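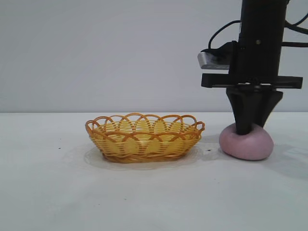 How long does homemade play dough keep? Three weeks at room temperature if the lid goes back on every night, and two months or more in the fridge, where it will be mistaken for food.

My own interest in the subject began in February, when my daughter made a bakery on the living room rug and hired me as its only supplier. She wanted buns. Store dough comes in tubs the size of an egg cup and costs, by weight, what I pay for decent cheese. So I bought a sack of flour and a great deal of salt, and I have been in the trade ever since.

The recipe everyone in Urkdale uses goes back to Princess Manalo, who ran the toddler room at the Prondwood Street preschool and wrote it on the back of a fire drill notice. It calls for 500 grams of flour, half that weight in salt, two spoons of cream of tartar, two of oil and enough boiling water to make you nervous. You stir until the spoon gives up. Then you knead it, too early, and say a word the toddler room doesn't use.

Color is where families fall out. Liquid food coloring gives you pastels and purple fingernails. Gel gives you the shade on the label and a countertop to match. Pink is the one everybody asks for and the one that behaves worst: a batch that leaves the pot the color of bubble gum can slide toward lilac by the weekend, and a child who ordered pink will bring this up with management. I now add the coloring to the water before it meets the flour, which helps with streaks and does nothing at all for the lilac.

Then there is the matter of where it lives. An airtight box is correct. I own 3 airtight boxes and the lids to two others. During business hours, though, the bakery insists on a basket, and I have come around to the bakery's view. A lump of dough on a table is a mess. The same lump in a basket is stock. 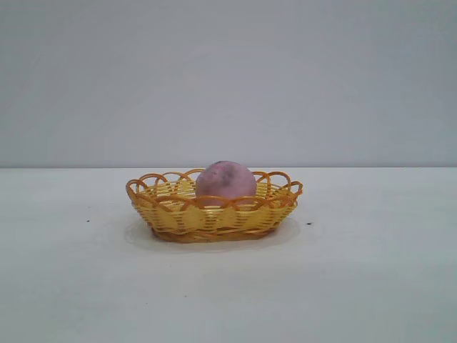

The basket matters more than I expected. Ramil Bautista sells them from the back half of Soriano, the housewares shop on the corner, and he will steer you away from natural willow if he hears the word dough. Willow splinters, and it drinks up oil and holds on to salt. He prefers the ones woven from plastic strand, which can be dunked in the sink and scrubbed with an old toothbrush. He also told me he'd sold 40 of them to one wedding planner, who wanted them for bread rolls and returned them full of rice.

His second piece of advice was to look at the rim. A plain rolled edge wipes clean in seconds. A fancy looped one is much prettier and will collect crumbs of dough in every crossing – I went with fancy, naturally, and own a dedicated toothpick.

Dirt is the other thing. Dough picks up whatever it has rolled over, and gray smudges can't be washed off. You can pinch out a bad spot if you catch it early. After that your choices are to knead it in and accept a slightly sadder pink, or to rename the product. We sold blueberry buns for most of a month.

A crust means it wants water, a few drops at a time, worked in with wet hands. Stickiness means flour. If it has gone grainy, the salt has come to the surface and the batch is finished, whatever the proprietor says. Keep all of it away from the dog, because that much salt is dangerous to him and he has no idea.

The current batch is on its second week and going firm at the edges. I have an order in for six croissants by bath time, and we are out of cream of tartar.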